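Home Notebook Costumes Stage Contact
Search the notebook Enter keyword Go

April, afternoon, continued from the morning page

Silver jacket for the Furkora singer, red carpet at the Astberg Music Awards. Second fitting is finished. The shoulders sit well now, but the left sleeve is still pulling when she lifts the microphone arm. I opened the seam under the arm and put in a small gusset, pinned only. 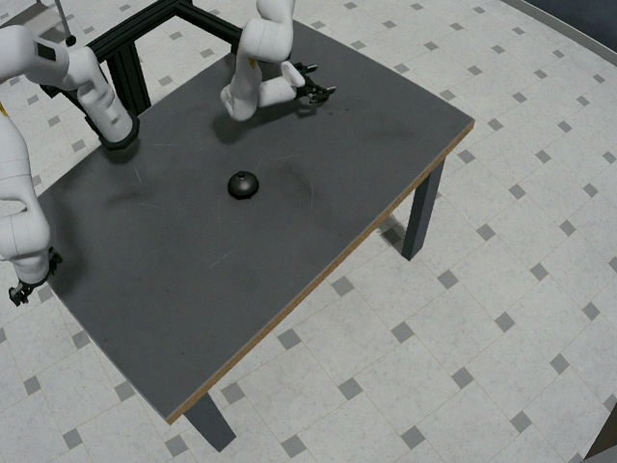
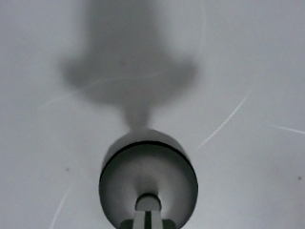
Can the same jacket be used for the carpet and for the performance?

Only if we make the lining removable. The carpet version needs the heavy satin lining so the front hangs straight in the photographs, and with this lining she is too warm to sing after the first chorus. I propose snaps along the facing and at the cuffs, and a thin mesh lining for the stage. The change must be possible in the break between the carpet and her slot, and management has promised us 27 minutes for it, with hair and makeup going on at the same time.

Crystals. The plan has 2,525 stones on the body and sleeves. The bag from Frimpong is the flat-back type, clear, and they hold on the silver cloth with the gray glue, not with the clear one. With the clear glue I could take off a stone with my fingernail after one night. The gray glue leaves a shadow around the stone if you use too much, so use the fine tip and wipe the tip after each row. I wrote this on the lid of the glue box also.

Order of work that I have decided:
collar first, then the yoke, then down the fronts. Back panel last, because the harness for the microphone pack can still move. Please do not glue anything on the lower back before the sound people have answered. I sent them the drawing with the pack pocket 18 cm under the collar seam, a little to the right.

Yaw Arthur tried the jacket under the strong lights in the corridor and found that the front looks almost white on a phone screen. On the stand it looks silver to me. We tried a row of smoke-colored stones between the clear ones on the left lapel and it was better, the edge of the lapel can be seen again. Yaw wants them on both lapels and on the collar. I agree for the lapels. For the collar I am not sure, it makes the neck look shorter and she has already the high boots and the long trousers, so everything is quite heavy. To ask the stylist.

The stylist also asks if the fringe from the Baveck show can come back on the sleeves. I tried it with safety pins. It is beautiful when the arm moves, but it catches on the lapel stones every time she crosses her arms, and she crosses her arms a lot in the photographs. Cut to half the length it does not reach. I left one sleeve with short fringe and one without so they can choose at the next fitting.

Trousers: hem is done, by hand. The heel of the new boots is higher than the one we measured with, so I let down 2 cm. There is still enough cloth inside if they change the boots again.

Problems still open
Zipper of the stage lining scratches at the neck. Replace with a hook.
Left cuff is wider than the right cuff, my mistake in cutting. Can be hidden with the stones but I prefer to recut it.
Travel bag is too short for the jacket on the wide hanger.

For tomorrow: sew the gusset, snaps on the facing, start with the collar if the stylist has answered. The smoke stones are in the flat drawer under the thread, in a tea tin. Do not put them together with the clear ones.

Recent entries
Fringe that survives a dance routine
Boots for Furkora, painting the soles
Notes from the Baveck show, what came loose
Removing gray glue from satin
Steaming sequins without making them curl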